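Home Games Walkthroughs Lore Talk Random page
Search this wiki Go

Stidska (adventure game)

Last edited 2024-02-08

Stidska is a point-and-click adventure game in eight episodes, made by the small studio Verschueren and sold through the Flatance store. I've been looking after this article for a good while now, and since the house rules on this wiki are pretty relaxed I write it the way I'd tell it to you over coffee. If you want the dry version, the infobox people are working on one.

The game is set in Dendport, a rainy harbor town where the ferries have stopped running and everybody has a different story about why. You play a customs clerk who gets handed a suitcase on the first morning and spends the whole season trying to give it back. That's the plot, more or less! Stidska is the name on the luggage tag, and for the first few episodes you can't tell if it's a person, a ship or a street.

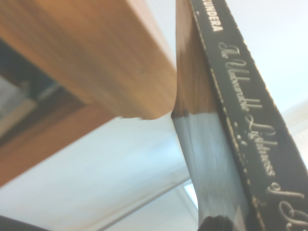

Gameplay

It plays like the adventure games I grew up on. You click on things, you pick up far too many of them, and you talk to people until they run out of things to say. The inventory sits along the bottom of the screen and holds more than you'll ever need (I once finished episode three with a wet umbrella, two fish and a tax form I had no use for). There's no way to die and no way to get stuck for good, although the tide puzzle in episode four comes close. I've written a separate walkthrough for that one.

The part I like best is the suitcase itself. Each episode lets you open one more compartment, and what you find changes which topics come up in conversation. If you skip a compartment, the game simply carries on without it. I missed the ticket stubs on my first run and had a whole conversation at the lighthouse that my sister never saw on hers.

There are 102 hidden postcards spread over the season. You don't need any of them to reach the ending. Collect the full set, though, and the post office in the last episode opens its back room, room 917, where you can listen to the music from the whole game on a wheezy old jukebox. Please check the postcard list before adding a "new" one, as most of them turn out to be the pier postcard seen from the other side.

Episodes

The first episode came out in September and the rest followed at uneven gaps. Back then you could buy them one at a time, and plenty of us did, waiting on each one and arguing on the forum in between. The single episodes have since been taken down, so new players have to get the complete season. If you bought them separately they're still in your Flatance library and still download fine, but you can't use the store to fill in the ones you never bought. I've seen this asked on the talk page over and over, so it gets its own paragraph.

Save files carry over from one episode to the next as long as they're in the same folder. The old single-episode installers each made a folder of their own, and the season installer doesn't look in those. Copy your saves across by hand before you start the next episode. If you don't, the game picks your earlier choices for you, and it always decides that you were rude to the harbor master. 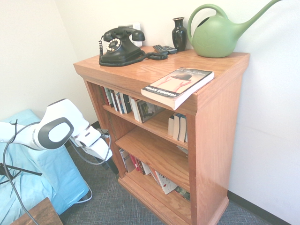

Episode five is the one people fight over. It drops the clerk entirely and puts you in charge of the night shift at the weather station, with one long puzzle about forecasts and hardly any walking around. I hated it the first time and it's now my favorite, so go figure. Episode seven is short, and the ending of episode eight has been patched once to fix a bug where the credits rolled before the last line of dialog.

Versions

The current version adds subtitles you can resize, a key that shows every clickable spot on the screen, and roughly 900 re-recorded lines. Mostly those are the clerk's, and mostly they're better, but the old "I'd rather not lick that" is gone and I miss it. There is no way to switch back to the earlier recordings. A disc version was sold for a while with a folded map of Dendport in the case. The map has the fish market on the wrong side of the canal, and so does the game's own menu screen.

See also: Tide puzzle, Postcard list, Harbor master, Verschueren (studio)

This site uses cookies to keep you logged in and remember your settings. Accept Manage cookies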